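Sikham Folding Screen

Item 409
Maker: Rinderden
Colour: natural beige weave, wooden frame
Price: £300 including VAT
Spare panel: £92
Availability: in stock

The Sikham is a free-standing folding screen for homes, craft rooms, studios and small offices. It is made up of tall woven panels set in wooden frames and joined with metal hinges. You can use it to divide a room, to hide shelves or a doorway, or to give a work table a plain background.

It comes fully put together. Take it out of the box, stand it up and open it out. There is nothing to fix to the wall or floor.

The weave is a rattan-style pattern in two close shades of tan, with small rectangular dots running across the whole panel. From the other side of a room it looks like one even beige. Close up, the pattern is easy to see. It goes well with painted walls and with stronger colours such as dark blue, green or teal. We don't offer it in white or black.

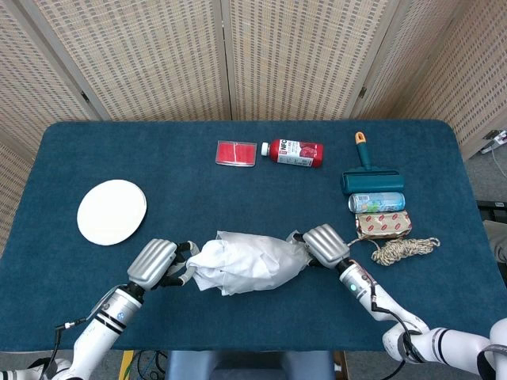 Page last updated: August 19, 2020

Behind a table

Many of our customers buy the Sikham to stand behind a table. Set along the far side, it gives a plain beige backdrop and shuts off whatever is going on in the rest of the room. With a dark teal table top the weave looks quite light, and small items on the table stay easy to pick out.

Leave a hand's width between the screen and the table edge. The feet of the panels need a little space, and a table pushed hard up against the frames will mark the wood in time. If people will be sitting on both sides of the table, put the screen behind the chairs and leave enough room for them to be pulled out.

A screen needs a bend in it to stand safely. For a flatter backdrop, keep the middle panels nearly in line and turn the end panels towards you or away from you. Never stand it completely flat. The angle at the ends is what stops it tipping.

As a room divider

Open the screen in a zigzag. The deeper the folds, the steadier it stands, but the less ground it covers. Try it in place before you decide how many you need. Two screens can be set end to end, and a joining kit is listed under extras.

The weave lets some light and air through. It isn't a blackout screen and it won't do much to keep sound out. If there is a strong lamp or a window behind it, shapes on the far side may show. For changing rooms or treatment rooms we suggest adding the cotton lining.

Details

Type: free-standing folding screen
Panels: four
Height: six feet
Weight: 11 kg
Frame: solid wood, clear matt finish
Infill: rattan-style weave, the same on both sides
Hinges: dark metal, small pattern, screwed
Feet: frame ends with felt pads
Assembly: none needed
Use: indoors only
Guarantee: two years on frame and hinges

The hinges fold one way only. The screen closes into a flat stack and can be stored upright behind a door or in a cupboard. Don't store it lying down with boxes on top, as the weave will sag and won't fully recover.

What is in the box

One folding screen, fitted with hinges
One set of felt pads, already in place
One spare set of felt pads
Four spare hinge screws
Care sheet

Extras

Joining kit for two screens: two hinges, screws and a small template. You will need a screwdriver and a hand drill.

Cotton lining: hangs on the back of the screen with tapes, off-white, machine washable at a low heat. Sold by the panel, so you can line only part of the screen if you like.

Storage bag: heavy cloth with two handles and a flap. It fits the screen when closed. Useful if the screen goes in and out of a car.

Care and cleaning

Dust the weave with a soft brush or the brush end of a vacuum cleaner on a low setting. Work along the weave and not across it. Wipe the frame with a cloth that has been wrung out well, then dry it.

Food and drink should be dealt with at once. Blot juice or coffee with kitchen paper and then dab with clean water. Don't rub, and don't use bleach or spray polish. A stain that has dried into the weave can't usually be taken out, and the answer then is a spare panel.

Keep the screen away from radiators, heaters and open fires. Strong sun will darken the weave a little over the years. Turning the screen round each October, when the clocks change, helps both sides to age evenly.

Check the hinge screws once or twice a year. If one has worked loose, tighten it by hand. A power driver can strip the wood.

Fitting a spare panel

Spare panels come complete in their own frame. Lay the screen on a clean carpet or blanket, undo the hinges on the old panel, put the new one in its place and screw the hinges back. It is easier with two people. New panels are often a shade lighter than old ones at first. Please tell us whether you need an end panel or a middle one, as the hinge holes differ.

Delivery and returns

The screen is sent by carrier in a long flat box. Someone must be in to sign for it. Please open the box within two days and let us know if there is any damage, with a photo of the box as well as the screen.

Unused screens can be sent back within thirty days. Keep the packaging until you are sure. We can't take back linings that have been washed or joining kits that have been fitted.

You can also collect from our Celtdale shop. Ring first, as the larger items are kept at the back and need to be brought through.

Customer comments

"Bought for the sewing room, to stand at the back of the cutting table. Steady enough and the colour is as shown. I would have liked a dark frame as a choice." Magdolna Somogyi

"Good screen. The felt pads slide on our tiles so I changed them for rubber ones." Kálmán Medve

"We have two joined together in the hall. The template in the joining kit is a bit small to read but the holes lined up." Gizella Dobos

Related items

Antal Low Screen, same weave, three panels
Antal Wall Panel, single, with fixings
Sikham Storage Bag
Sikham Cotton Lining

Questions about this item go to Zsolt Szekeres in the furniture department. For trade orders of five screens or more, ask for Mariann Bárány.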